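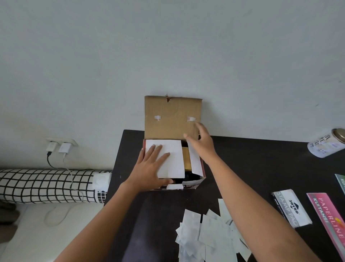
3. Unpacking and First Setup

This section covers the Grilum countertop water filter, from opening the carton to drawing the first glass. Read section 2 (Safety) before you start. You will need a clean towel, a large pitcher or bowl, and access to a kitchen faucet with a removable aerator.

3.1 Unpacking

1. Place the carton on a flat, stable surface with the top facing up.

2. Cut the tape along the center seam. Keep the blade shallow. The hoses may lie directly under the flaps.

3. Take out the printed papers and set them aside. The warranty card carries the serial number you will need in section 8.

4. Lift the filter housing out with both hands. Do not pull it by the spout.

5. Remove the cartridge, the hose set, the diverter valve and the small parts bag.

6. Check the parts against the list in 3.2. If anything is missing or cracked, stop and contact the dealer.

Note: Keep the carton until the unit has run without leaks for a few days. Returns are accepted only in the original packaging.

3.2 Parts List

Filter housing with spout
Cartridge, sealed in foil
Diverter valve
Hose set (inlet hose, white; return hose, blue)
Adapter rings, 2
Rubber washers, thick and thin
Housing wrench
Warranty card

The Zulu model has a longer spout and comes with a drip tray. The Ona model has no drip tray. All other parts are the same, and the steps below apply to both.

3.3 Choosing a Place

Put the housing next to the sink, on the side where the hoses reach the faucet without stretching. The hoses should hang in a loose curve. A sharp bend will cut the flow and may split the hose over time.

Caution: Do not place the filter in direct sun, beside a stove, or anywhere the temperature can drop below freezing. Water left in the housing expands as it freezes and will crack the shell.

Caution: Do not connect the filter to a pull-out spray faucet. The diverter valve is too heavy for the spray head and the joint will work loose.

3.4 Fitting the Diverter Valve

1. Unscrew the aerator from the end of the faucet, turning it clockwise as seen from above. If it is stuck, wrap it in a cloth and use pliers gently.

2. Remove the old washer. It sometimes stays behind inside the faucet.

3. Look at the threads. If they are on the outside of the faucet, screw the diverter valve straight on with the thick washer. If they are on the inside, fit one of the adapter rings first, with the thin washer between the ring and the faucet.

4. Tighten by hand until snug. Do not use the housing wrench on the valve.

5. Turn on the cold water slowly and look for drips at the joint. A slow drip usually means the washer is tilted. Turn off the water, take the valve off, seat the washer flat and try again.

3.5 Installing the Cartridge

1. Wash your hands.

2. Set the housing upright on a towel and open it with the wrench, turning counterclockwise.

3. Check that the black O-ring is sitting in its groove. Wipe it with a damp finger. Do not use cooking oil or petroleum jelly.

4. Tear the foil and take out the cartridge. Remove the plastic cap from the bottom end.

5. Push the cartridge down onto the post until it stops.

6. Close the housing by hand, then give it a quarter turn with the wrench. Further tightening makes the next cartridge change difficult and does not improve the seal.

Note: A little black dust on the foil or the cartridge is carbon. It is harmless and will rinse out.

3.6 Connecting the Hoses

1. Push the white hose into the port marked IN until you feel it click.

2. Push the blue hose into the port marked OUT.

3. Connect the other ends to the diverter valve, matching the colored rings.

4. Tug each hose lightly. It should not move.

To release a hose, press the collar in with two fingers and pull the hose straight out. Turn off the water first.

3.7 First Flush

1. Turn the diverter lever to FILTER.

2. Open the cold water to a gentle flow. The housing will take a moment to fill, and the spout may spit air.

3. Let the water run for 40 minutes. It may be gray at first. You can collect it in a pitcher for watering plants.

4. Turn the lever back to TAP and check every joint with a dry paper towel.

5. Write the date on the sticker supplied with the cartridge and put it on the back of the housing.

Caution: Use cold water only. Hot water damages the cartridge and cannot be corrected by flushing. If hot water has run through the filter, replace the cartridge.

3.8 Cartridge Life

Each cartridge is rated for 300 gallons. A household that uses the filter for drinking and cooking only can expect several months. Replace the cartridge sooner if the flow drops noticeably or the taste of chlorine returns. Use Drekon cartridges; other brands may fit the post but leave a gap at the top seal.

If the filter has not been used for 2 days or more, run it until the water is cold and clear before drinking. For longer breaks, see section 5.4, Storage.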